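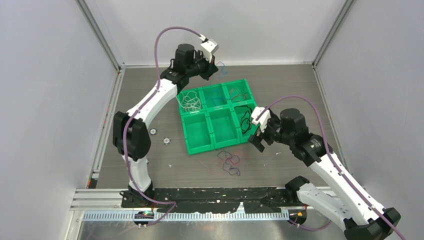 Cables and a six-compartment sorting tray.

The cable room at Omoregie, a secondhand electronics shop in Stulville, opens at 9 a.m. and smells of cardboard. The woman who runs it has worked in the trade for 26 years, most of them at the repair counter in front. She moved to the back when the shop began taking in mixed boxes of cable from offices and house clearances.

"People think a box of cables is trash," she says. "Some of it is. But you don't know which part until you've got it untangled, and most shops won't pay anybody to do that."

The last big delivery came in February from an office in Drernstead that was closing down. She logged 710 cables from it. Of those, 103 went to scrap, mostly for cracked jackets or bent pins. The rest were tested and put out for sale or kept for the repair counter.

Her method starts with trays. She likes a shallow one with six compartments, two rows of three, and she likes a color that doesn't match anything going into it.

"Green is good for that. I hardly ever get a green cable. If you use a black tray you'll lose a black cable in it, and I've done that more than once."

Each compartment takes one kind. White goes with white and dark goes with dark for the first pass, and she doesn't look at the connectors until that's finished. Sorting by color first sounds wrong to new staff, she says, and they usually argue about it for a day or so.

"They want to sort by plug right away. But to find the plug you have to pull the whole tangle apart, and while you're pulling you make three new knots. Color you can see from the top. You take out what's loose, then the next one is looser."

She leaves a compartment or two empty for as long as she can. Something always turns up that doesn't belong with the others, and if every space is taken it ends up dropped in with the wrong group. Thin cable gets a space to itself as well. A single thin strand under a heavy loop is easy to miss, and she has found a few of them at the end of the day when she tipped the tray out.

What about cables that hang over the side?

"I let them hang. If it's stiff, it wants to be in a loop, and pushing it down only makes it spring out when you turn around. You tie it later."

She ties with strips of cloth tape, never wire. Wire ties cut into soft jackets, especially on the thinner cables, and a rubber band goes sticky after one summer in the stockroom. She buys the tape from Cemley in packs of 200 strips and cuts each strip in half.

Anything still knotted stays on the table beside the tray. She doesn't put a tangle in a compartment to deal with later, although she admits that a tight bundle of one cable sometimes gets in anyway. "If it's all the same stuff, fine. It's sorted, it's just ugly."

For a bad knot she works from the middle outward, keeping everything flat and loosening the loops before she looks for an end. Pulling on the end is the most common mistake she sees. She also won't use a screwdriver or a pick to open a knot, having once put a hole in a good cable that way — it passed the test on Friday and failed on the customer.

The second pass is by connector and the third is by length. Length is measured against marks on the edge of the bench. Short pieces go to the repair counter, where they are used for testing. The long ones sell fastest, and white ones sell faster than dark ones, which she puts down to people running them along baseboards.

Customers sometimes ask her how to handle the drawer they have at home. She tells them to tip it all out on the floor, find any tray with dividers, and stop after an hour.

"After an hour you start throwing things in anywhere," she says. "Leave it on the floor and go have lunch."

The shop takes cable drop-offs at the side door every day except Sunday. Boxes should be open at the top, and batteries should be taken out first.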